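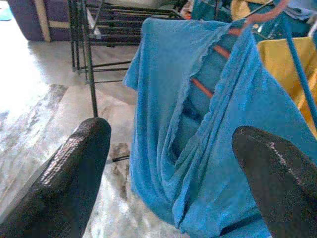

A Morning at the Weldale Open Day

I have lived in Yeom for three years and I pass the Weldale house almost every week on the bus, but I was never inside. In April they opened their doors for a morning, and I put my name on the list for the laundry and clothes care tour. We were 19 visitors, so they divided us into smaller groups. My group started at 9:30 and I was the only person who had brought a notebook.

Weldale gives short courses in housekeeping. Some of the students work later in hotels or in homes for older people, and some only want to learn how to run their own first apartment. The building was before the office of Vindunix, and on the stairs one can still find the old name on a small metal plate. The rooms upstairs are furnished like a home, and this I liked very much. I expected long steel tables and big machines as in a hotel basement.

The drying rack

Our guide was Thiện Thái, who teaches the clothes care course. He began at the drying rack, the one with the orange-red bars. A large bright blue cloth was hanging over it in long folds, with a yellow piece next to it. He told us that most beginners put too much on one bar and then wonder why the laundry smells. His rule is that a big cloth gets two bars, with air between the two halves, and after some hours you turn it. At home I always put my towels over one bar, folded double, so I wrote this down.

A woman in my group asked about ruffled and wavy hems, because hers never lie flat again after washing. He said to pull them gently with the fingers while they are still damp, for the whole length, and not to iron them before this is done. It takes patience, but I tried it later with a curtain and the result was good.

The table and the hangers

The course has 12 lessons, and two of them are only about hangers and folding. I thought this was a lot. For the folding lessons they use a low white table, and I must say that my back would prefer a higher one. Thiện Thái answered that many people fold on the coffee table in front of the television, so the students should learn it in the same position.
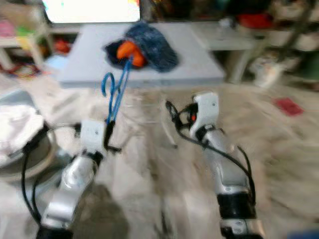
Navy blue knitwear on the low table, with a blue hanger.

About knitwear we had a small discussion. My mother hung every sweater, and I do the same. At Weldale they teach to fold anything heavy and knitted, and to keep the hangers for shirts and light jackets. If you have no space in the drawer, you can fold the sweater over the lower bar of the hanger, so the shoulders do not get a bump. One man did not agree at all and said he has hung his sweaters for 15 years without a problem. We did not come to a decision.

There was also a short talk about Flovura, the shop that gives the course its hangers and baskets. I did not follow all of it — the talk was quick and I was standing at the back.

Sorting

The last part was sorting, and for me it was the most useful. The floor there is polished marble in gray and white, beautiful but slippery in socks, and I was happy that I had kept my shoes on. A light blue plastic tub was standing on it with the clothes in a heap, white and black together.
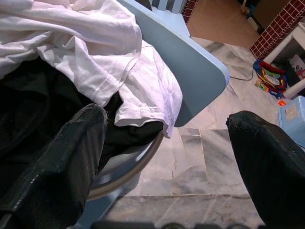 The students learn to empty such a heap completely before they start. You make your piles first by color and then by fabric, and you check every pocket, also the ones you are sure about. Thiện Thái said he still finds paper tissues every week, mostly his own. Dark things are turned inside out before they go to their pile.

We finished with tea in the kitchen on the ground floor. The tour costs 5 dollars, tea included, and you pay at the door in cash. The entrance is on the side street, next to the bicycle stands, and the bell is a little hard to hear, so please ring twice. The next open morning is planned for September, and then they will also show the ironing room, which was closed this time for painting.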